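Ticket 24: Fellovau two-finger gripper vs. the old Vikix, plus camera choice
Opened: April 9, 2018
Status: open, waiting on part

What we're seeing
The Fellovau gripper is lovely on rigid things and then lets go of soft ones. Same arm, same Rirnen controller, same force setting as the Vikix. With the Vikix we got 20 clean lifts in a row on plush. With the Fellovau we lose 8 out of 24, always just after the fingers report closed. 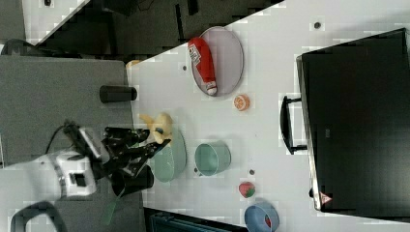 Force ramp was my first suspect. The Rirnen default stops the fingers as soon as the current rises, and a squashy target makes it rise early. I've been using the yellow plush toy by the green plate as the worst case, and the ketchup bottle on the big oval plate as the easy one. Raised the hold current two steps and the drops went down to 2 in 24 – huge difference! The bottle didn't mind at all.

Things tried with no effect
Swapped finger pads left to right.
Re-ran homing after every restart.
Updated the Ertürk driver (it fixed the log timestamps, so still worth doing).

Camera check
I also compared the fixed camera with the one on the wrist. The close view is great for the plates and the orange slice, but the gripper and its looping cable take up a good piece of the picture, and the red object by the bowl is partly hidden. I'd keep both streams for now. 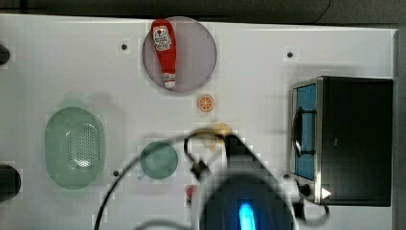

Next steps
Save the higher hold current as a profile called "soft".
Try the softer Fellovau pads when they get here, same 24 lifts.
Reroute the wrist cable with a shorter loop and check the view again.

I really like this gripper and would love to keep it on the arm. Please don't close the ticket until the pad test is in.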